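In defence of the boring gripper

I've spent most of this autumn swapping hands on a robot arm, and I've come out the other end with an opinion I didn't have in the summer. I think we've got the business of choosing grippers backwards. We buy them by the spec sheet, test them on the easiest object in the building, and then blame the software when the thing can't hold a mug.

I should say how I got here. I do odd jobs in automation, mostly for small firms who want one arm to do one dull thing. In between paying work I had a free run at a comparison I'd been promising myself for ages: one arm, one kitchen-ish worktop, three grippers, the same set of household jobs. The first was the Wanix, a plain parallel jaw, two flat fingers that slide together and apart. The second was the Mododach, which uses linkages, so the fingers swing in on little arms. The third was a soft one from Adebisi that I'd been lent and was very excited about (rubbery fingers! air lines everywhere!).

Ask anyone in the trade which of those wins and they'll give you an answer before you've finished the sentence. Soft is the future, linkages are clever, parallel jaws are for factories. I'd have said the same in August. I had a half-written post saying exactly that, with a title I was quite pleased with, and I've had to bin it.

Let's start with the soft one, as that's where I was most wrong. It picked up everything on the first morning. Tomatoes, a sponge, a bread roll, a wine glass I had no business risking. I rang people up about it. Then on the second day I asked it to put things down somewhere in particular, and the trouble started. A soft finger is lovely at taking hold and very vague about where the object has ended up once it's held. You pick up a spoon and it has rolled a bit in the grip, and the arm hasn't a clue, and the spoon goes into the drawer sideways or misses it altogether. Out of 73 spoon placements, 33 were good enough that I'd have called the job done. I've met toddlers with a better record.

The Wanix was the opposite. It's fussy about getting hold of things. You have to come in square, at the right height, with the object roughly lined up, and if you're out by a finger's width it'll cheerfully shove your cup across the table. But once it's got something, it's got it, and it's where you think it is. Out of the same 73 goes it managed 65. It isn't charming to watch. I kept wanting to help it.

And the linkage one sits between the two, which sounds like praise and partly is. The fingertips travel in an arc, so they close and reach at the same time, and the first few hours with it are mostly spent learning that the point where the fingers meet is not always at the same distance from the wrist. Grip something narrow and it's further out, grip something wide and it's closer in. Any decent controller can correct for that. Mine did, eventually, after an evening I'd sooner forget and a dent in a perfectly good saucepan lid.

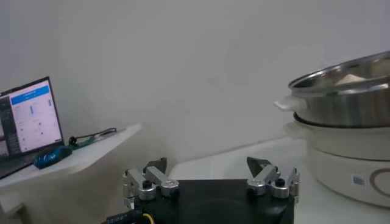
So much for the hardware. What really changed my mind was the amount of time I'd spent on the bits in between. I kept a rough diary on the back of an old delivery note, and when I added it up the gripping itself was hardly in it. Mounting plates that were nearly the right pattern. Cables that caught on the elbow joint at one particular angle. A settings page where force was given in percent with no mention of percent of what. Hours of that! The Adebisi needed its air supply sorting every single morning. The Mododach wanted recalibrating whenever I changed its fingertips. The Wanix I bolted on, plugged in and forgot about, and I'm a bit ashamed of how little that impressed me at the time.

The wrist camera is another thing people don't think about enough when they choose. It sees the world past the gripper, always, so the shape of the hand decides what the camera gets to look at. Fat fingers mean you're blind just when you're closing in. I moved the camera a few times, and every move fixed one view and spoiled another. If I were buying again I'd want to see what the camera sees with each hand fitted before I looked at grip force at all. I've never once seen that in a brochure.

Now, I can hear the objection, as I've had it put to me twice already. You tested in a kitchen, on kitchen things, with one arm and one pair of hands doing the setting up. Fair enough. If you're packing peaches, buy the soft one tomorrow and don't listen to me. If your parts come in every width under the sun, the linkages will earn their keep. I'm not saying the plain jaw is best at everything. I'm saying it was best at letting me get on with the rest of the work, and that we ought to give marks for that.

There's a money side too. I did a small job for a firm in Drinthorpe a while back where they'd gone for the cleverest hand on offer, and by the time I turned up they'd paid for the hand, a special adaptor, a special controller and two sets of spare tips. The extras alone came to £1,018. Their job was lifting square boxes. They knew it was square boxes when they placed the order -- it was square boxes all the way through -- but the demonstration had been done with an egg, and an egg is very persuasive.

I'd like to see that change, and I don't think it'd take much. Makers could show us the putting down as well as the picking up. They could film the fourth attempt, and the one where the object was a bit off to the left. They could tell us how long it takes a person who has never seen the thing before to get from cardboard box to first useful grasp. I'd happily pay extra for a gripper with a decent answer to that last one.

As for me, the Adebisi goes back on Tuesday, and I'll miss it, air lines and all. The Mododach is staying on for the awkward shapes, now that we've come to an understanding. And the Wanix is going back on the arm for the next paid job, which is moving jars from a tray to a shelf, all one size, all day long.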